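Stays > Lakeside > Irkholm > Guest Reviews

Marnen Guesthouse, Irkholm: a week by the water

Posted June 19, 2021 by Mirela Lacerda

We had been promising ourselves a proper lake week for ages, and when my sister found the Marnen Guesthouse while she was supposed to be doing her taxes, I said yes before she'd finished reading me the listing. We stayed 7 nights in the upstairs apartment, the one with the little balcony over the side garden, and I've been meaning to write it up ever since I unpacked.

First, the money, because I always scroll straight to that part myself. The week came to $920 for the two of us, with breakfast, plus a $100 deposit that was back on my card before we got home. For a place within walking distance of the ferry dock I thought that was very fair. The big hotel up on the hill wanted a good deal more and didn't include so much as a muffin.

Checking in was easy, though do read the email carefully. The office closes at six and after that your key is in a box by the side door, and the side door is the green one past the hydrangeas. We tried the wrong door for a while (sorry to whoever was in number two!). There's parking behind the building but the spaces are narrow, and if you drive anything wider than our little hatchback you might be happier leaving it on Tapsell Street, which is free overnight and only a few minutes' walk.

The apartment itself was lovely. Clean, quiet, plenty of hooks, and a real kitchen with a stove that lights on the first try. The bedroom faces east, so you get the sun bright and early, and the curtains are pretty but thin. My sister slept with a T-shirt over her eyes by the third night. The mattress was on the firm side, and my back was grateful. The shower takes a minute to warm up and then it's wonderful, with enough pressure to get the lake out of your hair.

My one real complaint is the Wi-Fi. It was fine in the living room and hopeless in the bedroom, and on the balcony it came and went as it pleased. I had some work to send on the Monday and ended up doing it at the kitchen counter in my swimsuit. I mentioned it to Eun-ji Wang, who runs the place, and she brought up a longer cable that same afternoon, and that did help. She also told us which bakery to skip, and I won't name it, but she was right.

Breakfast is downstairs from seven to ten. Eggs however you like them, good dark bread, three kinds of jam, and coffee that I would drive back for. They'll pack it in a bag if you're catching the early boat, you only have to ask the evening before. We did that twice and ate our rolls on the deck of the ferry with our jackets zipped up to our chins, and I think those were my favorite mornings of the whole trip.

As for things to do, Irkholm is a small town, 2,000 people or so the sign says, and you can see most of it before lunch. The swimming beach is stony, so bring water shoes. The trail around the point is easy until the last stretch, where it gets steep and there isn't a railing. The Saturday market is small but cheerful, and if it rains, the guesthouse has a downstairs lounge with a bookcase and a fireplace and the deepest armchairs I've ever had to be helped out of.

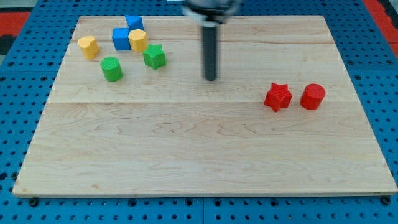 Dinner is where you'll want to plan ahead a bit. There are only a few restaurants in walking distance and they fill up early, even on weeknights. We liked the fish place by the dock best, and we cooked at home three times, which was no hardship with that kitchen. The grocery closes at eight. Buy your wine before then, is my advice!

Would we go back? We've already asked about August, but she was full apart from two nights in the middle of the month, so it will probably be next spring. If you can, ask for the upstairs apartment. The ground floor one has a bigger bathroom, but you'd be giving up the balcony, and I don't think I could.

My rating: 4.5 out of 5, and the half point is all Wi-Fi.

Share (14) | Comments (3)

lakegoer_dana
We were in the ground floor unit last fall and had the same trouble with the internet. The bathroom really is huge though. Did they still have the blackberry jam?

Mirela Lacerda
Yes! And I asked if I could buy a jar, and came home with two.

Pete in the valley
Good tip about Tapsell Street. I scraped a mirror in that back lot. Is the upstairs okay for somebody with a bad knee, or are the stairs steep?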